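In defence of the soft banana

Last October my sister-in-law asked me what to buy for a child who was going to be two. I said: fruit made of cloth. She laughed, and then she bought a small piano with lights. I have nothing against the piano, but I would like to explain my answer better than I did on the telephone.

I grew up in a home with few toys. We had the real kitchen, and I was permitted to play under the table with an onion and two lids. When I moved here and began to work with small children, I was surprised by how much of a play kitchen is hard. The tomatoes are hard, the bread is hard, the egg makes a noise like a stone when it falls. I worked 10 years with such food and I did not question it. Then my colleague Duyên Mai brought a bag of plush fruit, and I changed my opinion in one afternoon.

A plush fruit can be squeezed. It is a simple thing to say, but a small child knows the world with the whole hand, and a hard plastic orange answers the hand always in the same way. The soft one gives in a little and comes back. It can be pushed into a basket which is already full. It can be slept on. If it is thrown, and it will be thrown, we can all continue our day.

Harish Sastry, with whom I have argued about this many times, says that soft fruit teaches a child wrong things. A banana is not fluffy, he says, and a strawberry should not be as big as a slice of lemon. He prefers the wooden sets from Deltport, where the colours are correct and the pieces can be cut along the middle. I understand him. But I have not met a child who was confused in front of a real banana. Children are better than us at keeping two ideas of one thing.

My second point is about the basket. I believe that fruit should have a place to live, and that the place should be open at the top and not too big. A deep box hides everything, and the child turns it over to find one thing. From a low basket the banana looks out at you, and the strawberry also. You can leave the pineapple and the watermelon outside on the table, near the kettle, and it still looks like a kitchen where somebody is busy. 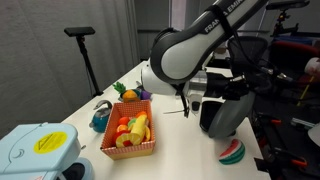
What I would buy, and what I would not

I would buy few pieces and choose them for their shapes. One long, one round, one flat slice, one with leaves. The big Flovia set has 25 pieces, and in my experience most of them stay at the bottom of the cupboard. I would add a kettle, in any colour, because after the fruit somebody must be offered tea. I would not buy fruit with a sound inside it.

Washing is the one place where I must give Harish his victory. Wood needs only a cloth. Plush needs soap, patience and a long time near the window, and the leaves dry last of all. I still think it is a fair price for a thing that can be hugged.

The piano with lights, I am told, is now under the sofa.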